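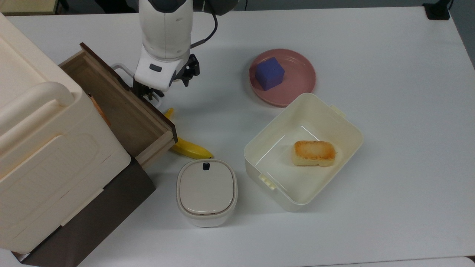
# Questions I get about buying in Plivavwood

I sell homes in Plivavwood and over the creek in Surnau, and I answer the same emails every week, so I finally typed it all up. If yours isn't covered, write me (evenings are fine!).

**How many homes are for sale right now?**
As of 16 Nov 2020 I count 33 active listings in Plivavwood. Two more are under contract but still taking backup offers, so you may see 35 on some sites. Same neighborhood, different filter.

**Is there an HOA?**
Yes, and it's a light one. Dues are $300 a year, billed in July. They cover the entrance plantings, the pond and the walking path down to Drurnis Road. They don't cover your roof, your fence or your trees, and I do get asked about the trees a lot.

**Do I have to be pre-approved before you'll show me a house?**
For a first look, no. I'm happy to drive you around and talk streets. Once you want to go inside an occupied home, most of my sellers ask for a letter from a lender, and I stick to that.

**What stays with the house?**
Whatever is in the contract, so please read that page twice. Built-in shelves and blinds normally stay. Washers, dryers and freestanding cabinets are up for discussion, and if you love something, tell me before we write the offer.

**Which side of Plivavwood is quieter?**
The north end, by the old Frerichs orchard. The south end gets school traffic in the morning, but you can walk to the bakery from there (I live on the south end, so you know which one I'd pick).

**Can I park an RV in the driveway?**
For up to 2 nights while you load or unload. After that it has to go behind a gate or into storage, and there's a decent lot out in Surnau.

**Can you help me sell my current place too?**
Sure, if it's in Plivavwood or Surnau. Any farther out and I'll pass you along to an agent who knows the area better than I do.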